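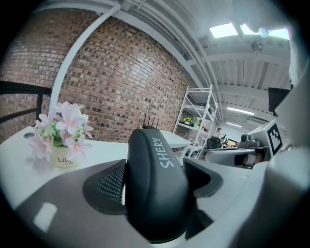 brushwork_tas
Moderator, Painting & Attribution
Reading time: 2 min

Has anyone handled a Clareck harbour scene? Mine is unsigned, cost me $769 at Tudose, and the catalogue said "circle of", a generous sort of circle.

ochre_and_out
The Esemari school turned out harbours like sausages. Check the stretcher for a stencil. Mine has one, grey, top left.

brushwork_tas
No stencil. Relined in August by someone with strong opinions on glue.

Kestton_tragic
Disagree about Esemari. They never got the colour of low tide right in 70 years of trying. I'd say a copyist, and a cheerful one.

ochre_and_out
You say copyist about everything, including my signed one.

Kestton_tragic
Yours especially – the signature is in biro.

brushwork_tas
The next lot made $2,171 and was mostly fog. I'll look under the tape tonight.

We use cookies to improve your visit. Accept / Manage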